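Replacing the CPU in an old workstation -- do I take the board out first?

Asked Oct 14, 2019 in Desktop Hardware
Tags: cpu, socket, thermal paste, workstation

I have a used Dell tower that I want to keep going for a couple more years. The board is a green one with memory slots on both sides of the CPU socket. I bought a faster processor for it from a Gendeck reseller for 73 dollars and it came in a plastic tray with no instructions.

I have changed memory and drives before but never a processor. Can I do the swap with the board still mounted in the case, or should I pull it? Also, the socket on mine has a metal frame that hinges up and I don't want to bend it. How much force is normal when closing it?

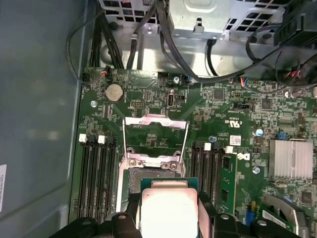
The old chip ran at up to 90 degrees under load, so I assume the paste under the cooler is dried out. I have a tube of Usmani paste and some 90 percent alcohol. Is that enough or do I need something else?

2 Answers

Answer 1 (accepted)
Ebuka Briggs

Leave the board in. Lay the case on its side on a table so the socket faces up, and unplug the power cord. Hold the power button in for a few seconds after that.

Before you start, check that the new chip is on the supported list for your exact board revision, and update the BIOS while the old one is still in there. With workstation boards this is where most of the trouble comes from.

Warm the machine up for ten minutes before you take the cooler off. Old paste acts like glue. Twist the cooler a little once the screws are out, then lift. Go around the screws in a cross pattern, a couple of turns each.

Open the load plate all the way so it stands up by itself. Hold the processor by its sides and keep your fingers off the underside. Match the notches or the corner triangle to the socket and lower it straight down. It should drop flat under its own weight. Don't slide it around to find the spot -- if the socket is the kind with pins in it, that is how they get bent. If it doesn't sit flat, lift it straight out and look again.

Closing the plate takes more force than you expect, and a crunching sound from the lever is normal. The chip sitting crooked is not. Check that first.

Your alcohol is fine. Use a lint-free cloth or a coffee filter, wipe the bottom of the cooler until it comes away clean, and give it a minute to dry. A pea of paste in the middle is enough on a small chip. On a bigger one I do an X.

Answer 2

I did mine with the board out and it took all of a Saturday. Wouldn't do it again, there are too many little front panel wires to put back. Take a picture of them if you do.

Anico sells a plastic cover for the socket if you are going to leave it open for any time. I never used one.

Comments

Asker: Thanks both. BIOS was two versions behind so I updated that first. New chip is in and shows up by name. The lever did crunch. Idle temperature is 30 now, I haven't tried a long render yet.

Ebuka Briggs: Good. Check the memory total too. If a stick is missing, reseat it, and then look at the cooler screws. One side too tight can do that.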